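Unit 2: Task allocation in office cleaning
Notes revised 10/7/21, Zihan Song

At Kindcombe the evening round was split in June. Bins and tabletops in the seating areas went to the robot; kitchens and stairs stayed with the cleaners.
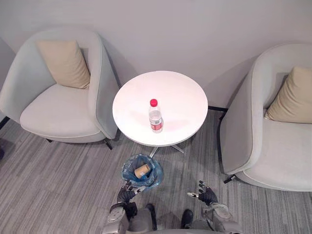 Job content changes before headcount does. Cleaners at Kindcombe now handle exceptions and sign off each area. A cardboard tube in a lined bin is plainly waste. A capped bottle with water in it, left on a table, needs a rule, and staff write that rule. Of 199 queries logged, 92 concerned items of this type.

Reading: Strazds handout, section 2.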